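Kimum Akku-Gebläse im Werkstatteinsatz
Testbericht von Maxence Hamel
Rubrik: Reinigung und Wartung

Lieferumfang und Verarbeitung

Das Gebläse von Kimum kommt in einem Hartschalenkoffer mit Ladekabel, vier Düsen, einem Ersatzfilter und einer gedruckten Kurzanleitung. Der Koffer mit vollständigem Inhalt bringt auf der Werkstattwaage 2,209 kg auf die Anzeige. Die Gehäusehälften sind verschraubt und lassen sich ohne Spezialwerkzeug öffnen. An der Trennnaht steht beim Testgerät auf der linken Seite ein Grat über, der beim Arbeiten ohne Handschuhe spürbar ist. Der Ansaugfilter sitzt hinter einer Drehkappe am Heck und kann ausgewaschen werden.

Die Düsen werden per Bajonett befestigt. Drei davon rasten sauber ein, die Pinseldüse hat radiales Spiel und pfeift auf hoher Stufe. Ein zweites Exemplar, das Agathe Texier in ihrer Werkstatt verwendet, zeigt dasselbe Verhalten. Es dürfte sich also um eine Toleranzfrage der Düse handeln.

Bedienung

Zwei Leistungsstufen stehen zur Wahl, umgeschaltet wird mit einem Schiebeschalter auf der Oberseite. Ein Auslöser mit Totmannfunktion fehlt. Wer das Gerät ablegt, muss es bewusst ausschalten oder auf die automatische Abschaltung warten, die nach 300 Sekunden Dauerlauf greift. Für kurze Arbeitsgänge ist das unpraktisch. Der ältere Bläser von Bovis löst diesen Punkt mit einem gewöhnlichen Taster besser, ist dafür kabelgebunden.

Der Schwerpunkt liegt vor dem Griff. Mit aufgesetzter Verlängerungsdüse kippt das Gerät nach vorn, was bei Arbeiten über Kopf nach kurzer Zeit ermüdet. Am Tisch fällt es kaum auf. 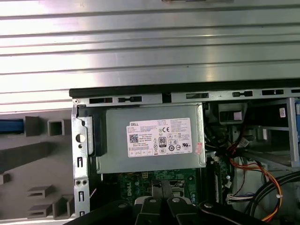 Der Luftstrom der hohen Stufe ist mit der Runddüse eng gebündelt und verlangt Abstand. Zu nah geführt, hebt er lose Etikettenkanten an, und einmal angehobene Kanten kleben danach schlecht. Bei seitlich gelegten Towern liegt das Netzteil unter Umständen genau in der Blasrichtung; bei Geräten von Dell etwa mit einem großen weißen Typenschild, auf dem QR-Code, CE-Zeichen und 80-PLUS-Angabe dicht beieinander stehen, dazu ein kleiner rosafarbener Aufkleber in der unteren rechten Ecke. Über solche Flächen sollte man mit der Flachdüse auf niedriger Stufe gehen, flach und von der Mitte zur Kante. Für gelochte Blechschienen mit rechteckigen Durchbrüchen eignet sich die Runddüse dagegen gut, sofern von innen nach außen gearbeitet wird. Lüfterräder sind vor dem Ausblasen zu blockieren, die Kurzanleitung erwähnt das mit keinem Wort.

Reinigungsleistung

Lockerer Hausstaub auf glatten Flächen wird auf beiden Stufen zuverlässig abgetragen. Bei verfilzten Belägen zwischen Kühlrippen reicht die niedrige Stufe nicht aus. Die hohe Stufe löst den Belag in Stücken, die anschließend abgesaugt werden müssen. Fetthaltiger Staub, wie er in Küchenumgebungen entsteht, bleibt haften. Hier hilft nur mechanisches Vorlösen mit einem Pinsel. Die mitgelieferte Pinseldüse taugt dafür bedingt: Die Borsten sind zu weich und knicken unter Druck ab.

Im Vergleich mit Druckluft aus der Dose fällt positiv auf, dass der Luftstrom über die gesamte Anwendung gleichmäßig bleibt und kein Treibmittel austritt. Gegenüber einem Kompressor fehlt Spitzendruck. Wer bereits einen Kompressor mit Wasserabscheider betreibt, gewinnt durch das Kimum vor allem Beweglichkeit.

Séverine Leclerc hat das Gerät parallel an Nähmaschinen eingesetzt. Ihr Befund: brauchbar für Faserflug im Greiferraum, solange der Unterfaden vorher entnommen wird. Auf hoher Stufe wandert der Flug tiefer in die Mechanik.
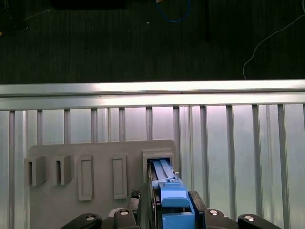
Schmale Zwischenräume bleiben die schwächste Disziplin. Die Flachdüse ist am Austritt breiter als viele Spalte, und die Runddüse trifft nur punktuell. Ein typischer Fall sind Kunststoffteile, die in einen rechteckigen Ausschnitt geschoben werden – etwa ein blaues Teil mit zwei langen parallelen Schienen, das in einer grauen Montageplatte sitzt. Zwischen solchen Schienen wird Staub vom Luftstrom eher verdichtet als ausgetragen, wenn das Teil eingesetzt bleibt. Besser ist es, den Ausschnitt bei entnommenem Teil auszublasen und die Schienen getrennt davon mit einem trockenen Pinsel zu säubern. Eine gebogene Düse, wie sie Vasconcelos für sein Gebläse als Zubehör führt, würde das Problem entschärfen. Auf das Bajonett von Kimum passt sie leider nicht.

Akku und Geräusch

Der Akku ist fest verbaut. Geladen wird über USB-C, ein Netzteil liegt nicht bei. Während des Ladens lässt sich das Gebläse nicht betreiben, bei leerem Akku steht die Arbeit also still. Die Ladeanzeige arbeitet grob und springt gegen Ende ohne Vorwarnung von Grün auf Rot. Ein Leistungsabfall kündigt sich akustisch früher an als optisch – der Ton wird tiefer, kurz darauf schaltet die Elektronik ab.

Auf hoher Stufe ist Gehörschutz anzuraten, vor allem in kleinen Räumen. Der Ton ist hochfrequent und wird von Blechgehäusen zusätzlich reflektiert. Auf niedriger Stufe ist ein Gespräch neben dem Gerät möglich.

Ersatzteile

Filter und Düsen sind einzeln über den Händler Dellham zu beziehen. Die im August bestellten Filter kamen ohne Dichtring, der nach Reklamation nachgeliefert wurde. Einen Ersatzakku führt Dellham nicht. Michalis Michailidis hat sein Gerät geöffnet und gewöhnliche Rundzellen mit angeschweißten Verbindern vorgefunden. Ein Tausch ist damit technisch möglich, setzt aber ein Punktschweißgerät voraus.

Bewertung

Verarbeitung: befriedigend
Reinigungsleistung auf Flächen: gut
Reinigungsleistung in Spalten: ausreichend
Bedienung: befriedigend
Ersatzteilversorgung: befriedigend, Akku mangelhaft

Empfohlen für Werkstätten, die mobil arbeiten und bisher Druckluftdosen verbrauchen. Beim Kauf ist die Pinseldüse auf Spiel zu prüfen.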